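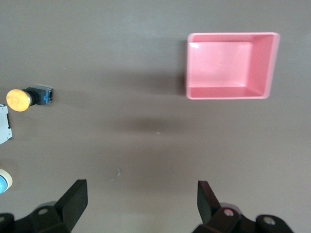

Most workshops lose their small electrical parts in the same way: one at a time, on the bench, between the end of one job and the start of the next. The training centre at Grestosance has spent the past year trying to put this right, and its method rests on little more than open trays and a short set of house rules. A yellow mushroom-head push button, with its dark body and bright blue terminal contacts, is the sort of item the rules were written for. It is too large for the screw drawers and too small for the shelves, and it rolls out of sight easily if left on its side. A pink plastic bin with sloping walls, set down on the bench beside it, gives such a part a place to go.

The scheme was drawn up by Hubert Haslinger, who oversees the centre's teaching benches. Before it began, the stores held 375 control parts under 173 separate labels, many of them written by hand and several of them for the same thing. Staff and trainees sorted the stock in May and agreed on 25 groups, each named in plain words. Push buttons now form a single group, whatever their colour.

Under the rules, a bin must be empty when it is brought to the bench. Parts removed from a panel are placed in it as the work proceeds, and the bin goes back to the stores with the job sheet. Loose screws from the terminals are tightened before a switch is put away. Bins may not be stacked while they hold parts — a rule that met with some resistance, as bench space is limited.

Joni Harju, who teaches the evening course in panel wiring, regards the colour of the bins as the most useful decision of all. "A pale tray shows you what is in it," he says. "Our old ones were black, and a black collar or a dark switch body simply vanished at the bottom."

Trainees are asked to check each button by hand before it is returned, and to set aside any with a cracked cap or a stiff action. Those parts are kept for dismantling exercises. The centre intends to extend the same arrangement to its cable glands and indicator lamps, for which 100 further labels have been ordered.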